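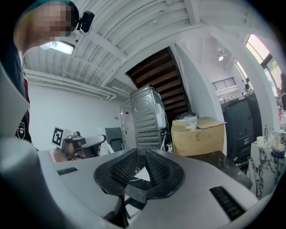 A view from one of the hand-held grippers, with the operator leaning in over the fingers.

Skesano: hand-held gripper recordings for learning from people

Data card and README, release of May 26, 2025
Maintained by Peiyu Peng and Sum-yee Wei, Lullard lab

Skesano is a set of 3,603 episodes of everyday handling tasks, recorded by people holding a two-finger gripper in their own hands. No robot arm is involved in the recording. The camera on the gripper sees what a robot's wrist camera would see, and the path of the gripper through the room becomes the action label. We train on that and then run the policy on an arm with the same fingers. We've been working on this since last July and we're still a little giddy that it works as well as it does!

What's in an episode

Each episode is one attempt at one task, start to finish. You get the wide-angle video from each gripper, the video from the operator's head camera, the gripper pose over time, and the opening between the fingers. Two-handed tasks have two gripper streams, left and right, on a shared clock. One-handed tasks have only the one stream, and the loader fills the other side with zeros (check the mask before you average anything).

Failed attempts are kept and flagged. Please don't throw them out without looking – the recovery motions in there are some of our favorite material, and Sum-yee's ablation shows a clear drop on the harder tasks when they are removed.

How it was recorded

Recording took place at 3 sites, all of them ordinary rooms with ordinary clutter. We did not set up lights or backdrops. Some rooms have big windows, so the exposure swings a lot when the gripper turns, and people walk through in the background now and then. Faces are pixelated in every released stream.

Operators practiced for an hour before their first real episode. They were asked to move at a comfortable speed and to keep the fingers in view of the gripper camera. Beyond that we let them solve the task however they liked, and the variety is wonderful. The Gradcombe site in particular has people going at the same drawer from angles we would never have written down.

Pose tracking

Poses come from the gripper video fused with the inertial unit. Square markers on the grippers let the head camera tie the two hands together in one coordinate system. Tracking gets shaky against plain walls and during very quick turns. Frames where the fused estimate and the marker estimate disagree are marked low_confidence, and the default loader skips them.

The lenses are strongly curved toward the rim. We ship the raw video and a calibration file per device. If you use a backbone trained on normal photos, try the raw video first! We expected undistorting to help and it cost us accuracy near the edges, where much of the useful context lives.

The method in short

The baseline, which we call Fu, is a diffusion policy with one change. It predicts the motion of each gripper relative to its own current pose, plus the pose of one gripper relative to the other. There is no world frame anywhere, so it doesn't matter where in the room the person stood. Training on the full set took us 60 hours on the lab machine.

Results

We ran 200 trials on the arm, in a room that does not appear in the training data. Fu beat our older world-frame policy on every two-handed task we tried. The gap is biggest on handovers and smallest on plain pick and place, where the old policy was already fine. Per-task tables are in the results folder, along with video of every trial, the bad ones too.

Known problems

Thin and shiny objects are weak spots, in the data and in the policy. Left-handed operators are underrepresented. The finger opening is less reliable near fully closed, so don't read contact from it. Nothing records force, and tasks that need a gentle squeeze will show it.

Two early sessions from the second site have a small clock offset between head and gripper video. The offset is written in the session notes and the loader applies it. If you read the files with your own code, you'll have to do that yourself.

Getting started

Download the small split first, run check_episode.py on it, then open the viewer and scrub through a few handovers. It's the fastest way to get a feel for the data, and it's fun.

Use and contact

Free for research use. Please don't try to identify operators or bystanders. Bug reports go to the issue tracker, and Peiyu reads all of them. If you train something on Skesano, tell us how it went – we'd love to add a link.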